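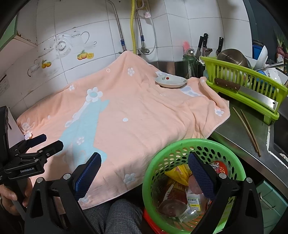 Item 3, kitchen counter, back corner: towel cover with dish on top, knives and dish rack to the right.

Uvammont Residents' Association — Shared Kitchen Working Group
Minutes of the meeting of November 9, 2022
Posted by the Association office
Print this page | E-mail this page

1. Minutes of the previous meeting
Approved with one correction: the replacement shelf for the pantry was ordered from Lengyel, not Flusix.

2. Spending
The remaining kitchen budget is 1390. No invoices are outstanding. The quote from Flunaven for regrouting the wall tiles was received after the papers went out and is held over.

3. Counter and wall, sink side
3.1 Towel cover. The peach-pink towel with white flowers stays in use as a cover. It is to be folded so that the corner does not hang down over the steel countertop. Wash every 15 days, spare towel to be put on the same day.
3.2 Small dish. The white dish with the red flower is not to be kept on top of the cover. Agreed place: wall cabinet, lower shelf.
3.3 Knives. Three black-handled knives stand beside the green glass utensil holder. The cleaver is slotted along the front of the green dish rack. The meeting preferred all four in one block at the back. One member objected that the cleaver is too wide for the blocks on sale. Flusix to be asked for dimensions.
3.4 Dish rack. Pots and bowls to be put away by the last user each evening. The rack keeps its present position.
3.5 Brush. The pink brush is to move from behind the utensil holder to the hook under the sink.
3.6 Pipes and gas hose. Nothing is to be hung on the water pipes or on the yellow gas hose. Lengyel to confirm the hose replacement date in writing.
3.7 Tiles. The printed tiles (teapot and cups, oranges) are to be kept if regrouting goes ahead. Abrasive cleaner not to be used on them.

4. Pantry
Shelf height set at 20 inches above the lower one — carried without a vote.

5. Any other business
Labels for the cabinets deferred to the next meeting, late November.

This site uses cookies. By continuing to browse you accept their use.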